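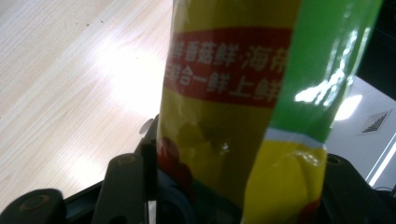
Equipment Planning Meeting, Grarinlow Handling Group
Thursday, 10:00 a.m., second floor room

Minutes of the July meeting were approved with one correction to the freight line.

1. Hand-held grippers
The group agreed to buy 2 more hand-held grippers from Mundus for the next budget period. Kamel also sent a quote. Its price was lower, but spare fingers are sold only in full sets, and delivery is slower. The Kamel quote stays on file.

2. Finger pads and tape
Pads are now a regular budget line. A request for 64 replacement pads was approved. Tape will be ordered with them. One member asked whether torn tape should be replaced at the end of each shift or only when the face is exposed. Left open until the pads arrive.

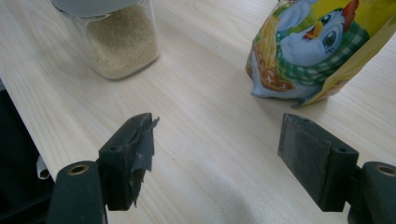 Fingers with scuffs will stay in use. Replacement fingers are to be priced separately and brought to the next meeting.

3. Test items
Spending on groceries for handling work was set at $150 a month. The mix will stay at snack bags and filled jars, with more soft packaging if the money allows. Receipts go in the shared folder.

4. Fixed arm
Plostness offered a trial of a bench-mounted arm. The trial itself is free, but setup would take over 20 hours of staff time. No money was set aside. The group will ask for a shorter setup plan and a written price for service.

Meeting closed at 11:15 a.m.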